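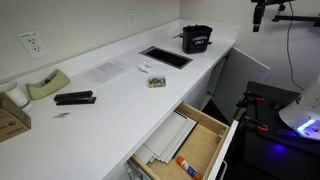
I finally gave the long counter at work its own Thursday afternoon. It's the spot where everybody sets things down "for a second," me included, and then the second turns into July.

My rule was simple: if I couldn't say where it lived, it had to get a home or go. The stapler and the tape dispenser get the drawer, which I swear already held 400 rubber bands and a Sedix catalog from before I started. Staples go in with the stapler — a wild idea, I know! Loose paper gets read once and then filed or tossed (I found a parking notice for the old Findirley building, so you can guess how often we do this). Little circuit boards are the hard part for me. They look important, so I never throw one out, and then I've got a pile. I'm trying a shallow tray with a label on it.

Next up is the cabinet underneath. If you've got a drawer divider you love, tell me in the comments, I'm shopping this weekend.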